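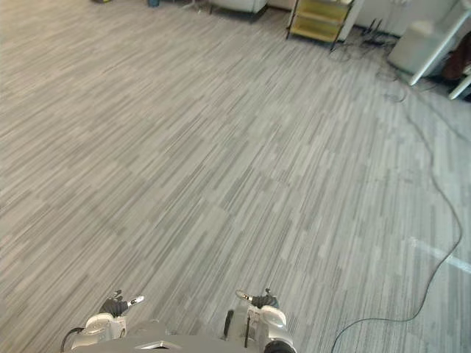 M. Haque
Instructor, Home Care Course, Grosbridge

Unit 4: Floor and soft things

Before cleaning, look at the floor from standing height. The gray carpet tiles have long streaky stripes in light and dark shades, and the direction changes a little where one tile meets the next. Small crumbs hide very well in such a pattern, so go over each tile two times - once along the stripes and once across.

A long thin cable lies on the right side of the carpet. Pick up any cable before you vacuum and put it back after.
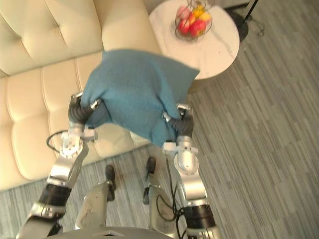 Page last changed: October 11, 2026

Cushions come after the floor. For the teal one, hold it with two hands and lift it clear of the sofa and the marble side table. Fuzzy fabric keeps dust, so shake it gently and do not beat it. If the middle sags, push the filling back from the corners.

The cream sofa is tufted - use the narrow nozzle around each tuft, on low power.

For next class: read page 61 of the reader and write down the order of work for one room at your home.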